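Clyde Escobedo had 59 reviews of the Vakard folding kit to get through before the call, and most of them complained about napkins. It did towels well enough. Paper it tore.

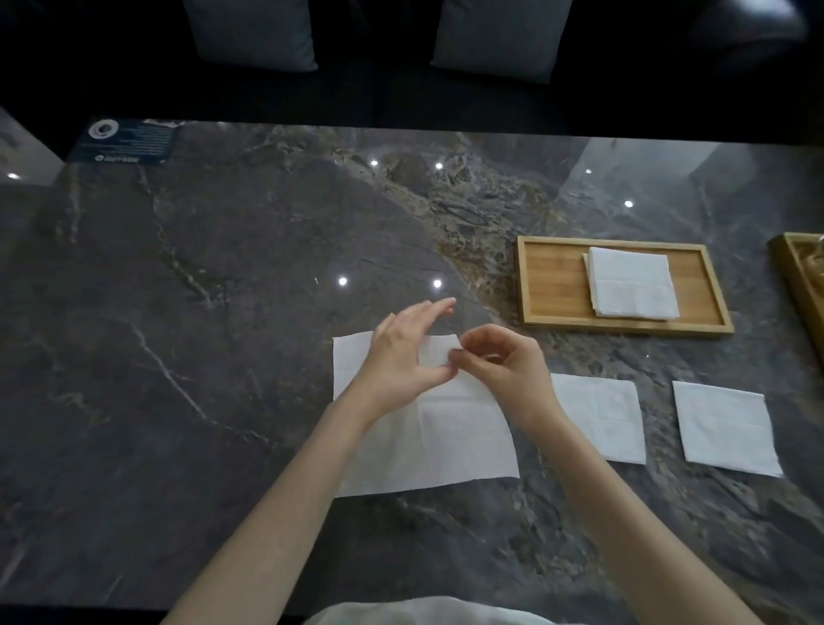 GREVOW, 29 July 2020. Harriet Kapoor folded the next one by hand, pinching the flap over at the top of the sheet.

"Slower," Clyde said over the phone. "The kit has to learn it from you."

"What does it cost?"

"2000, with three months of support."

She looked at the stack on the bamboo tray.

"Send it in June," she said.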